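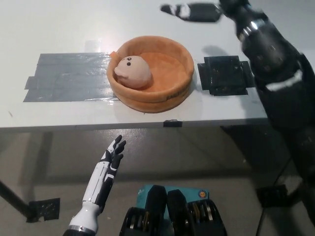
Pink plush toy in the orange bowl, tape areas on either side.

Latolska Soft Items: Plush and Bowl Set

Version dated 24/12/2023
Maintained by Þórey Blöndal and Ebere Dauda

Summary
Latolska is a set of 2,000 short recordings of small soft things being put into and taken out of a padded bowl on a white table. This card covers the items and the table layout. File formats are in a separate note.

Items
Bowl: round orange plush, thick padded sides, rolled rim, lighter peach-orange inside. There is a small fabric tab on the rim and dark lettering on the outer wall. Listed as bowl_orange.
Toy: small, pale pink, rounded head, two black dot eyes. Listed as plush_pink. Some early notes call it "dumpling". Same item.

Table layout
Gray patch: overlapping strips of duct tape forming a large rectangle. The edges are slightly uneven. Please do not trim or re-lay them partway through a session.
Black square: several pieces of black tape, close to the bowl in size. This is the placement area for the bowl. In the starting layout the bowl stands between the two, overlapping the end of the gray patch.

Splits
toy_in: 108 recordings held out for testing
toy_out: 61 recordings held out for testing
Everything else is for training.

Known issues
Glare on the tabletop is strong in places. The bowl walls are soft, so the rim outline changes a little between recordings. The first 200 recordings, made in June, use an older label for the black square (pad_b). Treat it as square_black.

Changes
Toy labels merged under plush_pink.
Sondeck layout moved to its own card.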